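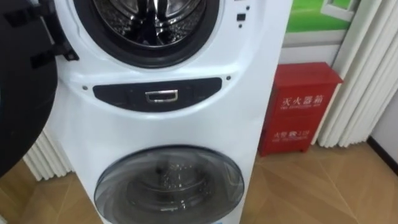 Clevutico Fold-Out Drying Rack: Four Months In

I have owned a lot of bad drying racks. There was the wooden one that pinched my fingers every time I closed it, then the cheap metal one that left rust stripes on two good pillowcases, and then the tower thing with wheels that leaned like it was tired of me. So when I paid $173 for the Clevutico (yes, for a rack, I know), I was ready to be annoyed.

I'm not annoyed! Mostly. I've had it since May and I use it three or four times a week, so I've got opinions.

Setting it up

It comes nearly assembled. You snap on four feet and two end caps and you're done. The instruction sheet has one drawing on it, and the drawing shows the end caps facing the wrong way, so I put them on, took them off, and put them on again. The feet have rubber pads that grip really well on a hard floor. On carpet the whole thing wobbles a little when you load one side first, so I start in the middle now and work my way out.

Folded, it's about as thick as a winter coat on a hanger and slides in behind my bedroom door. Unfolded, it has two wings that lock at three heights, plus a flat mesh shelf in the middle for sweaters.

How much it holds

The box says 50 feet of hanging space. I didn't measure. What I can tell you is that a full load of towels fits with a gap between each one, and that was never true of the old Harkness rack I had before this. A queen fitted sheet works if you fold it once over both wings. A duvet cover does not work. I tried it every way I could think of and ended up throwing it over the shower rod like always.

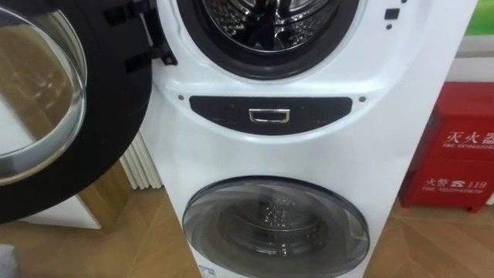
Jeans are where it surprised me. The outer bars are thicker than the inner ones, and you can hang jeans from the waistband with the legs straight down and nothing drags on the floor if you use the top height. I used to flip mine halfway through the day and now I just leave them. Hung up after dinner, they're ready when I get up, unless it's been raining all week.

The mesh shelf is great for one sweater. Two if they're small. The mesh sagged a bit after the first month but it hasn't gotten worse — I think it just needed to settle.

Stuff I don't love

The wing locks are stiff. You squeeze a little tab under the bar and push up at the same time, and with damp hands it's a pain. They've loosened up some, but I still mutter at the left one.

The sock clips that come with it are useless. They're too shallow to hold anything heavier than a baby sock. I took them off and bought a bag of 100 plain clothespins.

And the color. Mine is called "oatmeal" and it looks like a bandage. If you have a choice, get the gray.
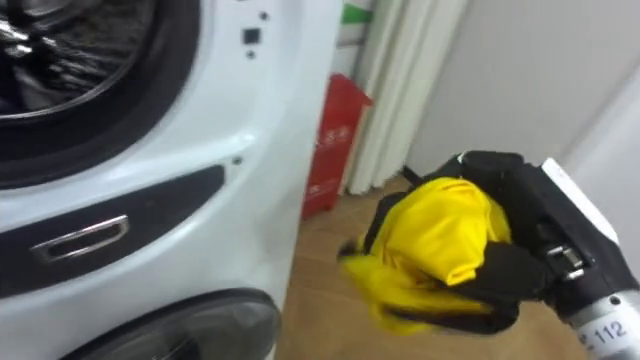

Compared with the others

I borrowed a Hakel rack for a couple of weeks before I bought this one. It's lighter and a lot cheaper, and if you live alone and wash small loads I'd say get that and keep your money. It tipped over twice on me with wet towels, though, and I do a lot of towels.

I also looked at the Stoica wall rack, the kind that pulls out like an accordion. Really pretty! But you need to drill into studs, and I rent.

Would I buy it again?

Yes, on sale. I saw it marked down right after I got mine, which still stings a little. Skip the matching cover they try to sell you at checkout, and wipe the bars down before the first use, as mine had a gray film on them that came off on a white T-shirt. It washed out fine.

Four stars. I'd go to four and a half if they fixed the clips.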